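Four Grippers, One Fridge

Saturday, half seven in the morning, and Heiðrún Eskildsen is already on her second mug. Verkley want a gripper picked by March. Four on the shortlist. All of them have to get through the simulated kitchen before anybody spends money on metal.

Same arm for every run, same controller (the Cistis one, with the awful menus). Only the end bit changes. The test is dull on purpose: fridge, drawers, things on the counter. 60 tries per gripper, then the logs go to Taha Tazi, who sorts them by what went wrong.

First lot is the fridge. Doors are harder than they sound. Grabbing a handle is one thing, working in the gap behind an open door is another, and a bulky housing eats up room you thought you had. 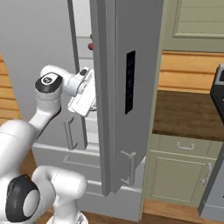 Parallel gripper past the edge of the open door, in the simulated kitchen.

The Sustside, a wide soft-fingered thing, did badly here. 19 clean runs and a lot of scraping. Tazi reckons it's the width. Eskildsen blames the planner, and they had a fairly long argument about it over toast. The plain parallel jaws came out nearly twice as good, which annoyed evryone who'd been hoping for something cleverer.

Then the wrist camera. Good for the last few centimetres, poor for anything before that. You get the fingers, you get whatever is between them, and the rest of the kitchen is mostly guesswork. Round, shiny shapes are the worst of it. Flat fingers on a curved side have very little to hold, and where you close matters more than how hard. They tried 2 finger tips, notched and smooth. Notched is staying for now. 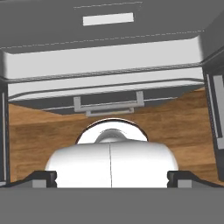 Primo Cocco would throw out the fridge test altogether. Real door seals stick, he says, and simulated ones let go far too politely, so a gripper that looks fine on screen can still lose its hold at the first tug. He'd start with a second-hand fridge and a stopwatch.

Eskildsen has heard this before. She half agrees. A real fridge is on order from Villaseñor, delivery date vauge, and until it's in the lab the numbers on screen are what she's got. Next up is the drawers again, with the slower closing speed, then the tall-handle runs that crashed on the Cistis last time. Tazi wants the lighting changed as well. He'll get his turn after lunch.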